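Notebook, break corner / wastebasket liners
November, started 9:20 am

Back on the liner problem. For whoever reads this after me: we're trying to settle on one bag for the small mesh baskets at the clients' offices, and a way of fitting it that doesn't slide in by lunchtime. Neville Nuttall wants an answer for the supply order. I said this week. We'll see.

What we have on the shelf:
Skollow black, thin, the cheap one, 700 to a case
Skorby black, thicker, drawstring, costs a lot more
Szilágyi white, leftover, only part of a roll
box of wide rubber bands, mixed

Basket is the usual mesh one from the supply closet. Measured around the rim with the sewing tape. Skollow bag opening goes over with slack to spare, too much slack, that's the whole trouble. Skorby is closer but the drawstring hem is stiff and rides up on one side. Wrote the rim size on masking tape and stuck it under the basket so we stop remeasuring.

Fit 1, plain drape
Shake bag open, drop in, fold the top over the rim, walk away. It's what everybody does. Fast. Air gets trapped underneath so the bottom balloons and the first thing thrown in sits way up high. Coffee cup went in and the cuff let go on the window side. Second try I pushed the bottom down with my fist first, much better, lasted till the cup plus two wet paper towels. Then slid. Not a pass.

Fit 2, drape plus knot
Gather the slack at one side, twist, tuck or knot. Holds really well. Saulius Stankevičius does his this way and his never fall in, credit where due. Problem is taking it off again. Cleaners at Tellurora have gloves on and the knot in thin plastic is miserable, they just tear it, and then there's stuff on the floor. I timed myself undoing it with gloves: 20 seconds, and that was a knot I'd tied myself and knew where it was. Tuck instead of knot comes off easy but works loose.

Fit 3, rubber band
Band around the outside under the rim. Holds. Looks bad, bands go missing, someone has to carry bands. Neville already said no to bands last year according to the old notebook (p. 213) and I forgot till just now. Skip.

Fit 4, deep cuff
Same as fit 1 but pull way more of the bag over the outside, a hand's width at least, and smooth it down the mesh. More plastic against the outside, so more grip. Needs the taller bag to work or else the bottom doesn't reach the floor of the basket and you've made a hammock. Skollow is just tall enough. Skorby isn't!! Surprised by that, would have bet the other way. Checked it again with a new one off the roll, same thing.

11:40
Black bag over the rim by the wall with the green hills on it. Folds all over the place and the mouth gaping, which for throwing things in is what you want. Mesh shows through the thin plastic low down on the one side. 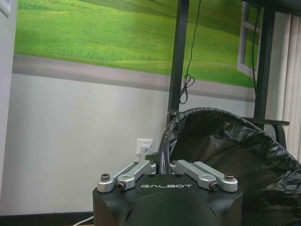

Afternoon: weight and wet stuff

Did the rest with Skollow only, Skorby is out on height unless they make a longer one. Sent an email asking.

Loads, same order each time so it's fair: paper first, then cups, then a wet wad of towels, then the lot pressed down by hand the way people do when they can't be bothered to empty it.

Plain drape, slid at the wet towels. Again.
Twist and tuck, slid at the pressing down. Only partway, half the rim still covered.
Deep cuff, held through everything. Then I leaned on it harder then anyone would and a corner came in. Call that a pass.
Deep cuff with the slack tucked behind on the wall side, held, didn't budge, and it comes off with one pull. This is the one I think.

Air problem is still there on all of them. Saulius says poke a hole near the top, under the cuff line, with a pen. Works, air goes out, bag sits down properly. But a hole is a hole and some of the clients throw out soup. If it's high enough I guess it doesn't matter. Ask Neville. Other way is to flip the bag: push it in inside out, hand in the corners, like putting on a duvet cover. Takes longer but no hole and the bottom seam ends up right down in the basket. I like it, new people won't do it.

Leaks. Poured a mug of water into a fresh Skollow over the sink, hung it on the faucet, went to lunch. Dry underneath when I got back. Did one more and that one had a slow drip from the bottom seam. So one good, one bad, tells me nothing, need to do a proper batch. Seam on the bad one looked a bit puckered compared to the good one. Kept it, it's in the tray with a label on.

Noise, not joking, somebody at Tellurora complained about crinkling during calls. Skollow is loud. Skorby is quieter. Szilágyi quietest of the lot but we can't get more of it in that size, order no. 228 was the last one and the rep said so at the time.

Side notes, not to lose:
- smell from the roll when first opened, goes off after a day on the shelf. Open cases early.
- perforations on this case tear crooked. Pull sideways across the counter edge, not up.
- spare liners folded flat in the bottom of the basket under the bag in use: good idea from Saulius, saves a trip to the closet, but they get nasty if anything leaks. Three max.
- shiny bags show every fingerprint of coffee. Wipe rim before the new one goes on, otherwise it sticks to itself.
- don't double bag. People double bag to stop sliding and it makes it worse, the two layers slip on each other.

Steps for the card, first draft, Neville to fix the wording:
Shake the bag open away from your face.
Hand into both bottom corners, push down to the floor of the basket.
Pull the top over the rim, a full hand's width down the outside, all the way round.
Smooth slack toward the wall side and tuck it behind.
Press once in the middle. If the cuff moves, redo it.

Tried the card on the guy from the front desk with no help from me. He skipped the corners part completely and tucked the slack at the front where you see it. Held anyway. Card probably wants a drawing. I can't draw, Saulius can, sort of.

Still to do
Leak batch, full row of them, from different parts of the roll
Same fit on the taller basket, the solid one without mesh. Expect less grip, the cuff won't have anything to bite on
Ask supplier about Skorby in a longer length, and price
Hole or no hole, decision from Neville
Try one under a desk where you can't get your arm round the back, the tuck might be impossible
Leave one deep cuff in real use by the coffee machine, no touching, check it tomorow morning

4:50 pm. Swept up, put the roll back on the second shelf, tape measure is in the left drawer and NOT in my bag this time.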